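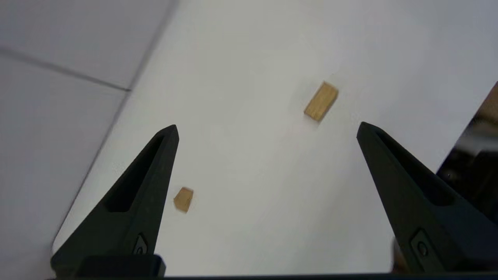 Are plain wooden blocks worth paying extra for?

If they're cut square and left bare, they are, up to a point, and the Tirkine starter set sits almost exactly on that point.

Review by Vasco Louro, January 9, 2021

I have owned a lot of blocks. I have stepped on most of them. My daughter got her first set when she was two, a painted one from Fareck with letters on every face, and she learned to spell nothing at all from it while I learned to sand flaking red paint off a windowsill. So when the Tirkine box showed up I was ready to be charmed by something that had no letters, no paint and no opinions about my child's future.

What you get is 23 pieces of bare wood in a cardboard box. There's a leaflet too, which shows a family building a bridge in what looks like an art gallery. The price at Loureiro, our local toy store, was $60 before tax. I'll let you do your own division. I did mine in the parking lot and then wished I hadn't.

The shapes are as simple as they come. There are long rectangles and short chunky pieces and a few in-between lengths that you'll ignore until a tower needs one. No arches, no columns, no little triangle roofs. My daughter, now of an age to lodge complaints, asked where the roofs were. I told her it was a flat-roof neighborhood. She has since zoned it that way.

The cut is where your money went. I stood the long ones on end and they stayed on end, even the ones I'd bet against. Two short ones side by side carry a long one without the wobble I'd come to think of as part of the hobby. The edges have been eased just enough that they don't bite when you close a fist around them, but the faces still meet properly. With the Fareck set you could always slide a fingernail into the gaps. I tried the same thing here and mostly got nowhere, except with one stubby piece that must have been cut right before lunch.

Color is plain wood color. It varies a little from block to block, and if that bothers you, this may not be your product category.

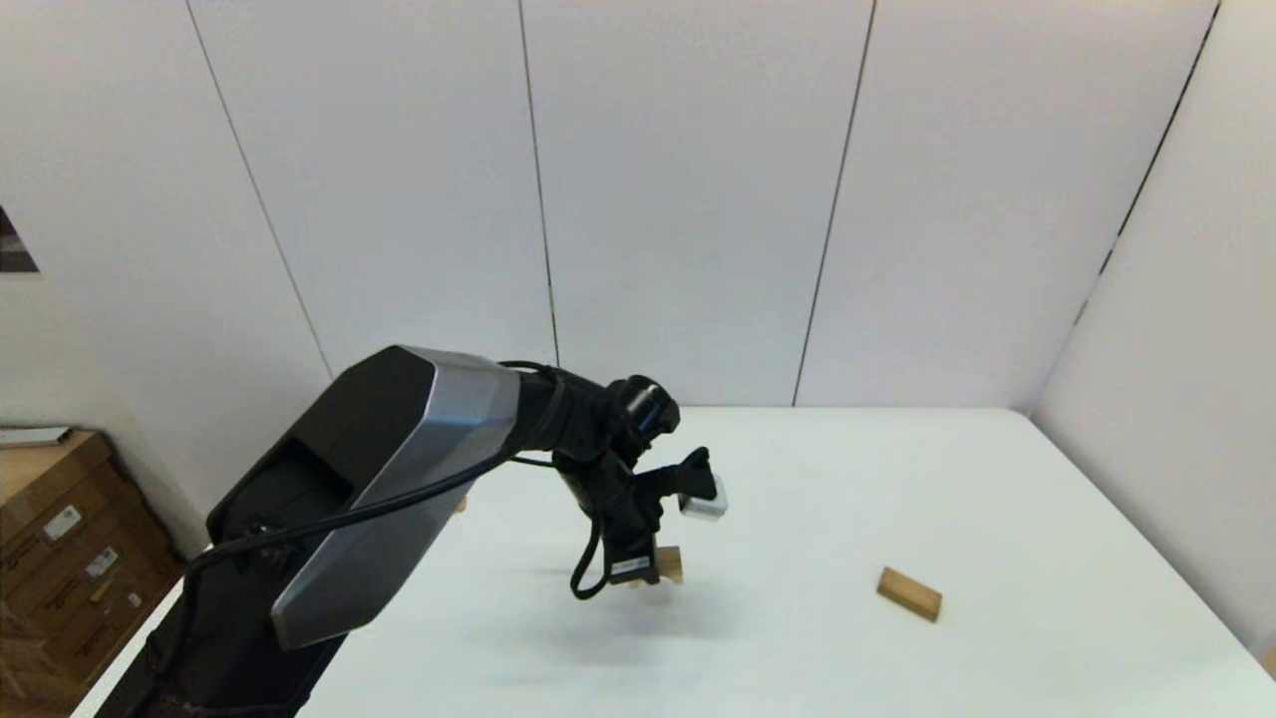

A hard, flat surface does them a lot of favors, and carpet does them none. On our living room rug nothing over four blocks high survived, and the four-block one had help. On a tabletop the same set behaves like it went to a better school. They slide easily too, so an elbow can clear a whole downtown in one pass. I'd keep them away from glass and from anybody's coffee.

The noise deserves its own paragraph. A falling tower of these makes a bright, hard clatter that carries through at least two closed doors. My wife, on a call at the time, compared it to bowling. I thought that was generous. A placemat under the construction site takes the worst of it off, and also gets built upon, then removed, then fought over.

Weight is listed as 625 grams on the box. I don't know what to do with that fact, but there it is, in larger type than the care instructions. Those say to wipe with a damp cloth and let dry, and I've followed them twice in a month, which in this house counts as rigorous. A smear of jam left a faint mark on one of the longer pieces. I rubbed at it with fine sandpaper for a minute and it went away, something I could never have done with a painted block, and I'll admit to feeling like a craftsman for the rest of the afternoon.

Now the grumbling. The box is terrible. It's thin, the lid slumps, and the blocks only fit back in one arrangement, known to the factory. We gave up and moved them to a shoebox. For this kind of money I'd have liked a cloth bag, or even just a sturdier lid. And the set is small. You can build one respectable tower or two sad ones. Tirkine will happily sell you the expansion pack, and I'm sure they've noticed when people tend to want it.

The obvious alternative is the Galtville bucket, which gives you far more wood for less cash. A neighbor has one. It's fine! The blocks are rougher and a few of them lean, and some of the long pieces don't match each other in thickness, so your bridges come out with a slight ramp. Kids don't care. I cared quite a bit, but I was also the only adult on the floor.

Buy the Tirkine set if you like things that line up, or if you plan to do some of the building yourself after bedtime (I name no names). Get the Galtville if there are several children and you need everyone to have enough to throw. I'd give this one four out of five, with the missing point going straight to the box.

Update: the jam is back. Different block.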